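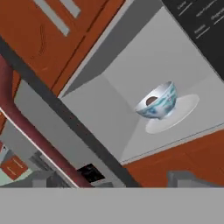 Kavthorpe Jewelry Workroom – Quarterly Safety Check

Date: 4/12/19
Checked by: Elango Kurup
Comments read by: Anitha Kandasamy (her replies are marked AK)

Mark each line OK, FIX or STOP. STOP means the thing is not used until it has been seen to, including when there is a wedding order due Monday.

1. Soldering bench

1.1 Heat-proof boards flat, no cracks through to the bench
OK. The board at the left seat has a chip on one corner. It had the same chip last time and we are growing old together.

1.2 Torch hoses free of cuts, kinks and burn marks
FIX. Second torch has a scorch mark a hand's width from the handle. Somebody laid a hot bangle across it. I asked who, and learned that the bangle acted alone.
AK: New hose ordered from Brorix. Torch is off the hook and in my office.
EK: Then please make that a STOP.

1.3 Leak test with soapy water at every joint
OK. No bubbles at any joint.

1.4 Gas shut-off reachable without leaning over a flame
OK. The stool that lived in front of it has been moved. The stool has been moved before.

1.5 Extractor hood pulls a strip of tissue at each seat
FIX. Good at seats one and two, lazy at three. The filter is the color of strong tea. Label says it was changed in December, in handwriting that does not match anyone's.

2. Pickle pot and chemicals

2.1 Lid on when not in use
OK.

2.2 Copper or plastic tongs only
OK, although there were steel tweezers lying beside the pot, looking innocent. If your silver chain comes out pink, this is why.

2.3 All bottles labeled with contents and date opened
FIX. 14 bottles on the shelf. One says "blue stuff – good." I don't doubt it. It still can't stay.
AK: It's the old patina mix. I've put it in the waste drum.

2.4 Goggles and gloves at the sink, right sizes
OK. Four pairs of gloves, of which one is for the left hand twice.

2.5 Eyewash bottle in date, seal unbroken
OK.

3. Polishing motors

3.1 Guards fitted and tight
OK on the big one. FIX on the small one, where the guard is held by one screw and a good deal of optimism.

3.2 Hair tied back, sleeves above the elbow, no scarves
OK at the time of my visit. I am told standards are looser on Saturdays.

3.3 Chains never held loose against the wheel
STOP. I watched a fine box chain being polished with the ends wrapped around two fingers. The chain goes on a board, clamped at both ends. Fingers do not grow back, and the Murthy order was for necklaces only.
AK: Spoken to. Chain boards now hang next to the motor. I've asked that everyone do one length in front of me before the week is out.

3.4 Dust drawers emptied into the sweeps bin
OK. One earring hook found. Owner may claim it.

4. Kiln

4.1 Shuts off when the door is opened
OK.

4.2 Nothing stored on top
FIX. A box of Skindusport gift pouches, in velvet. Velvet burns well before 1,000 degrees, as does the cardboard, as does the roof.

4.3 Long gloves and face shield on their hook
OK. Shield scratched but can be seen through in good light.

5. Floor, exits and general

5.1 Aisles clear to both doors
FIX. Back door opens 13 inches and then meets the display busts. I counted 13 busts, all wearing last season's chokers and none of them in a hurry to leave.
AK: Moved to the stock room.
EK: Went back to look. Moved to the front of the stock room door. Please move again.

5.2 Fire extinguishers hung, gauge in the green, tag signed
OK.

5.3 First aid kit stocked
FIX. No burn dressings. Plenty of eye patches – more than our staff have eyes.

5.4 No food or drink at the benches
FIX. A mug of coffee beside the flux jar, both with brushes in them.
AK: Mine. Sorry.

5.5 Stones and finished pieces locked away at close
OK. Key is no longer kept in the vase.

Follow-up

Hose, filter and guard screws to be shown to me in place, by hand and by daylight. Item 3.3 stays at STOP until Anitha has signed for each person at the bench. Burn dressings can come with the Brorix delivery if they carry them, otherwise from the pharmacy on the corner the same day.

Signed: E. Kurup
Seen: A. Kandasamy – busts moved, again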